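To: Household and Workroom Linen list
Subject: Re: Brown towels, and the tray question
Date: Jan 4, 2023

Replying below the quote, as the list rules ask, although I notice the rules are the only thing anyone here folds neatly.

> I have taken over the linen cupboard at our place and inherited a heap
> of brown terry towels. They go on the trays, under the trays and over
> the trays, depending on who was in last. Several are fraying along the
> hem. Do I bin them, trim them or hem them again? Also, should a towel
> live in a metal tray or a plastic one? The previous holder of the
> cupboard left a note saying "metal, obviously" and no further remarks.
> All our stock is Rovlow, the heavy sort, bought before the price went up.

Welcome to the cupboard. I have had ours at Trakham for longer than I meant to, and brown towels make up most of my correspondence. Ours are also terry, the colour of cooking chocolate, chosen by someone who believed brown would never show a stain. It doesn't. It shows every scrap of white fluff within reach instead, and the fluff comes mainly from the white towels we were trying to replace.

On fraying: pick the towel up by one edge and let the rest of it hang. If the loose threads stay at the hem you have years left in it. If the loops start to come away in rows, it is a floor cloth and should be told so. 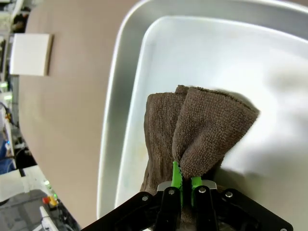 A fuzzy top edge on its own I would leave alone. I trimmed mine once, with the good scissors, and the edge moved inwards by a finger's width with every wash until I had something suitable for drying one spoon. If you must do something, turn the hem under once and run a plain zigzag over it. The thread needn't match. I used navy because navy was in the machine.

As to trays, I have changed sides on this more than once and expect to be reminded of it. White plastic ones with rounded corners are kind to the towel and quiet to put down, but they mark. Ours went a faint yellow in patches that neither washing-up liquid nor bicarb would shift. The Painemal cleaning paste did shift them, along with the shine, and now they mark faster. Metal ones wipe clean in a moment and make a noise like a dropped orchestra when two of them meet on the table.

I keep metal out for everyday use, one towel to a tray, pushed up to one end so there is room beside it for whatever else is going. Paper gets rolled and parked elsewhere on the table, and the cups go wherever people leave them. 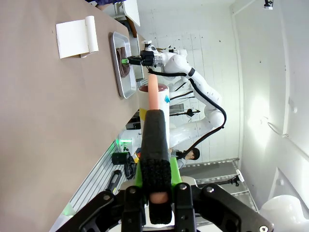 Should the towel be folded before it goes in the tray?
Only if it is going to be stored there; a towel in use can sit bunched, and it will be bunched again within the minute whatever you do to it.

For storage I fold in half lengthways, then in 3, with the frayed side inside where it can't catch on its neighbour. The cupboard holds 26 done this way. It holds 27 as well, but then the door is a matter of opinion.
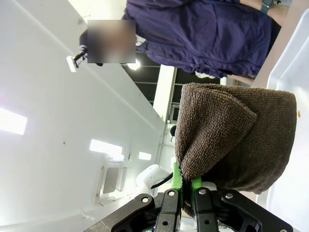 Big translucent bins are another thing I'd recommend, for towels on their way to the wash. You can see from across the room that one is filling up, so nobody can claim otherwise. Do wipe the inside before clean things go anywhere near it. Small orange specks have been turning up in ours since December and I have yet to find the culprit, though I suspect soup.

Washing: a warm wash, no softener, and a good shake when they come out. Terry goes flat and sulky with softener. We used the Indon liquid for a while, which was perfectly fine, except that the bottle dribbled down the cupboard shelf and stuck the spare pillowcases to it. Heavy towels also want more room in the drum than you think. Put in half of what seems reasonable.

If you do end up replacing the lot, weigh one first. Mine come out at 400 grams dry and I wouldn't go lighter, having tried a bargain batch that could be read through. And keep the "metal, obviously" note. I'd frame it.

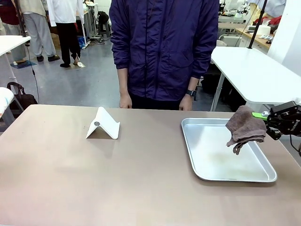

Trakham linen cupboard

PS. One thing I forgot. Before you put a towel back over a metal tray, look at the middle of the tray, where the pale stains collect. A towel laid on top hides them beautifully, and I'm fairly sure that is how ours came by its habit of living there. White vinegar first, then rinse, then dry with one of the towels you've just decided is a floor cloth.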